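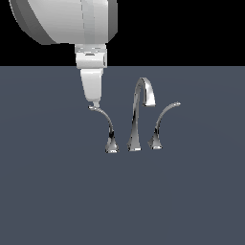 Ostap Savchuk has asked that the arm be introduced on the fitting bench only after every fitter on the shift has had a turn at the stop button, and the Warnton workshop has adopted that order of work. The following tips apply to all staff who assemble or check widespread faucet sets alongside the automated station.

Before the shift
Wipe the work surface and put away hand tools, rags and packing. Polished chrome marks easily. Set out the spout and both handles in a row, with each lever pointing outward. Staff should run the simulated cycle on the office screen before any new set is handled at the bench.

During the shift
The arm takes over the repeated pressing of levers, up to 300 presses per set. Fitters who formerly did this by hand are now assigned to inspection and repair. Keep sleeves and lanyards clear of the moving parts. Do not reach across the bench to straighten a handle; stop the cycle first.

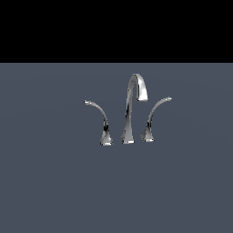
Check each handle by hand once the cycle has ended, as feel remains the fitter's judgment. A lever that is stiff or slack should be tagged and entered in the log under the set number. Buff fingerprints with a dry, soft cloth. Abrasive powder is not permitted on any finish.

Changes to duties
Hours and pay grades are unchanged by the new station. Each fitter will receive 3 training sessions before December, during paid time. Requests to move between inspection and repair should be made in writing to Oksana Bondarchuk. Spare cloths and log sheets are kept in the cabinet beside the Gurent press.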